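Print this chapter | E-mail this page

Chapter 6
Dressing the Table: Stems, Surfaces and Seats

Clotilde Rey and Pilar Yáñez

Start with what is already in the room. Most students don't. They buy the vase, then the flowers, then find out the table fights with both.

A small case to open with. The Hulia tearoom, 32 seats, narrow room, not much daylight. The owner wanted flowers on every table all year and had no money for fresh ones. Fair enough. Fresh stems every week add up, and someone has to change the water. So - artificials. The question for this chapter is how to make artificials look like somebody chose them.

Three decisions come up in any job like this, and we'll come back to them in every section: the container, the filling, the surface it stands on. Seating is a fourth, often forgoten. A customer looks at the table from the chair and at the chair from the door. Colors have to work both ways.

Container first. Clear or opaque? An opaque pot hides stems, tape, foam, all the mess. A clear one hides nothing. If you go clear, the inside is part of the arrangement and has to be filled like one - leaves low down, something between the stems, no bare gap at the bottom. Beginners put all the work in the top third. Look at the bottom third.
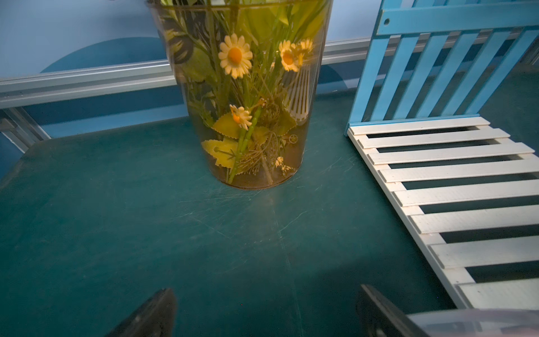 Figure 6.1 Clear plastic vase with artificial daisies and foliage, teal tabletop, slatted folding chair in light blue and white.

Note how far down the greenery goes in Figure 6.1. Serrated leaves do most of the filling, and the thin stems and dried-looking grass take up the rest. The daisies are yellow and cream, and one sits much lower than a florist would normally put it. In a clear vase you can do that. Mixed leaf colors help too: a yellow-green one near the base, darker patterned ones higher up.

Now the surface. Matte, dark, and scratched all over. Would you repaint? Write down your answer before reading Section 6.2, then see if you still agree with it. A worn top under bright flowers can look fine, even friendly. A worn top under a dirty vase looks like neglect. Wash the vase.

Chair slats are worn as well, so table and seat at least belong together. One brand new chair in that corner would spoil it.

Before you go on

Budget for the exercises is 60 per table, everything included. Supplier sheets for Dullar (containers) and Lesta (stems) are on page 143. Prices were checked September 15, 2022 and will of moved since. Use them anyway so the class is working from the same numbers.

Bring a notebook. Sketches can be rough - pencil is fine, no rulers needed.

6.1 Choosing a container

Height before shape. Sit down at the table, look straight across, and mark where your eyes land.

Print this chapter | E-mail this page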